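Paying for Hand Work by the Hour

Trinance sells recorded hand work by the hour. A buyer names a task, Trinance finds people to do it at a table, and the recordings come back ready for training a robot arm. I think small shops should consider it, with some care about what they order.

I run the packing side of Edley, which ships sunglasses and other small goods. Our order was 14 hours of picking up and handling sunglasses. Thin temples and dark, shiny lenses give our arm a lot of trouble.
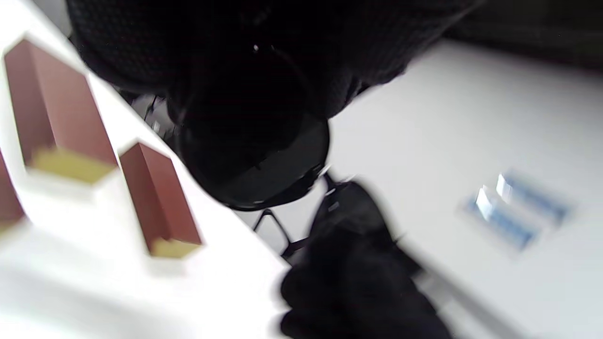 Can a small company afford this?
It depends on the size of the order. We paid $3,000 for our 14 hours, and the files arrived in 21 days.

Price is the easy part. The harder part is deciding what to ask for. Prorberg offers a cheaper package of ready-made recordings, and for boxes and bottles I would buy that first. It had nothing close to our products, so the lower price did not help us. 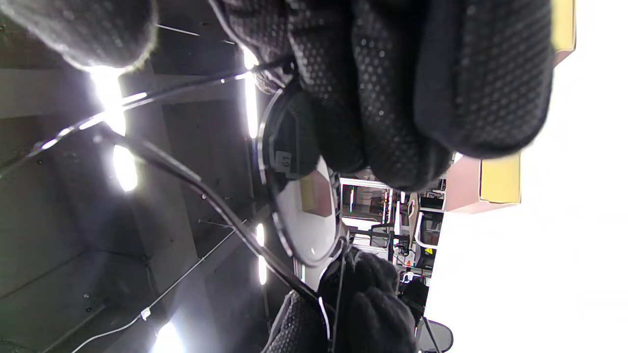
I also looked at the Torvik kit, where you buy the gear and record with your own staff. That makes sense if you change products every month. We change ours twice a year, and I did not want my packers pulled off the line in June to learn a new system.

My main complaint is with the order form. It has 10 lines for describing the task and none for how an item should be held. We care a lot about that. A worker who touches a lens makes cleaning work for somebody else, and an arm trained on that worker will do the same. 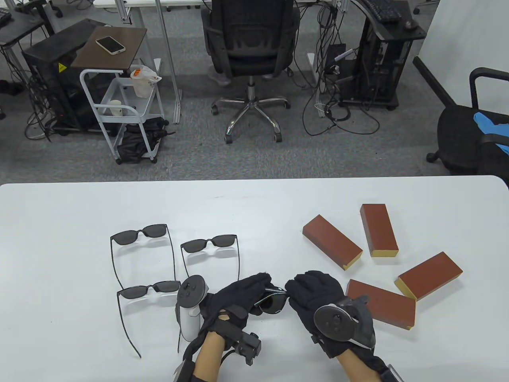 What I Would Change

Trinance should send one short sample before the full order starts. I would pay extra for it.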